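# Umex gripper kit, second month

The Umex kit went on both arms in October, replacing the parallel jaws we had used since the cell was built. I said I would write it up once it had some cycles on it. It now has 2,220 picks on the left arm and a good deal fewer on the right, so most of this concerns the left.

The kit is two grippers, two flange adapters, a controller box and a cable set. List price through Jodholm was higher than I wanted to pay. Delivery took 11 days.

## Mounting

The adapters fit our flanges without shimming. The supplied bolts were too long by a couple of threads, and I swapped them for shorter ones from the drawer. Cable routing is the weak point. The connector exits straight back from the gripper body, so the cable takes a tight bend whenever the wrist rolls past its midpoint. Tươi Đặng printed a clip that moves the bend up the arm. Jodholm should put something like it in the box.

Setup took around 8 hours for both arms, half of it spent on the controller's network settings. The manual gives one default address and the label on the unit gives another. The label is correct.

## Grip

Our parts are shoe trays: black plastic, raised rim, rounded at the toe and open at the heel. The parallel jaws would take the rim at two points and the tray would swing on them. The segmented fingers wrap the rim and the swing is mostly gone.

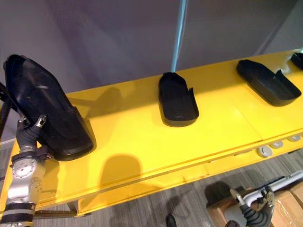

Placement is a separate matter. The fingers open unevenly at low speed, and the tray rotates a few degrees on release if the heel touches down first. I got rid of most of that by setting the release height lower and adding a short dwell. Yeshi Sisay runs the same kit at Milby on flat lids and doesn't see the rotation at all.

Force feedback is coarse. There are 7 steps and I use the second and third. Step four leaves a visible bow in the tray wall.

## Support

Two tickets so far. Finn Dreßler answered the first the same afternoon with a firmware file that fixed the status light. The second, on the uneven opening, is still open. I'm keeping the left gripper on for now and will rerun the release test when the next firmware arrives.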